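Repair or replace? Old office PCs in Fumutdale
Project report, Olga Vilela and Lurdes Barreto
03/09/2020

Intro

Our question was why small offices throw out computers that still work. Fumutdale has a lot of small offices and one recycling depot (Sampaio, out past the rail yard). We wanted to know what people pay to replace a machine vs. what it would of cost to fix it, and who makes the decision.

Method

Paper survey, 30 offices. Dentists, insurance, two law firms, a driving school. Lurdes did the north side, I did downtown. Plus two interviews, one at Sampaio and one at Tredari, the repair shop on the main street. Most of it done in August, so some owners were on vacation and the front desk filled in the form instead. That matters for question 6 (cost), front desk people mostly left it blank.

Results

Main reason for replacing was "slow." Second was "the support contract ended." Actual hardware failure came third, which we did not expect. One accounting office said it replaced everything at once and spent 3000 dollars. They never asked for a repair quote. Owner told Lurdes he didn't know you could get one for a desktop.

Tredari's most common job on older desktops is swapping the hard drive for a solid state one. After that, more memory. Then fan noise, dust, dead power supplies. They said customers almost always ask about laptops and phones, hardly ever the desktop under the desk.

Vustus is the leasing company a few offices use. With a lease the office doesn't decide anything, the machine goes back when the term is up. We emailed Vustus twice to ask what happens to them after, no reply so far. Left it out of the table.

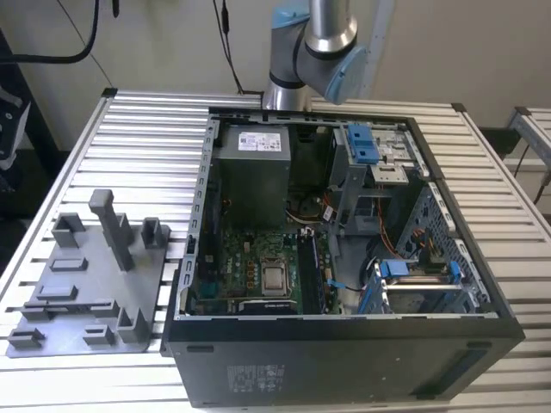 Does a slow computer need a new processor? Usually the drive or the memory is the problem, and both are cheaper to change.

Problems with the survey

Small sample. "Slow" means different things to diffrent people and we should have asked what they were doing when it was slow. Also didn't ask about software, big miss. Question 9 had a typo and we threw it out.

What we'd do next

Go back to the offices that left cost blank. Ask Sampaio for intake by month. Try Vustus by phone.

Recent projects
Bus stop shade on the east side
What's in the cafeteria trash
Fumutdale storefronts since 1900
Rain barrels, year two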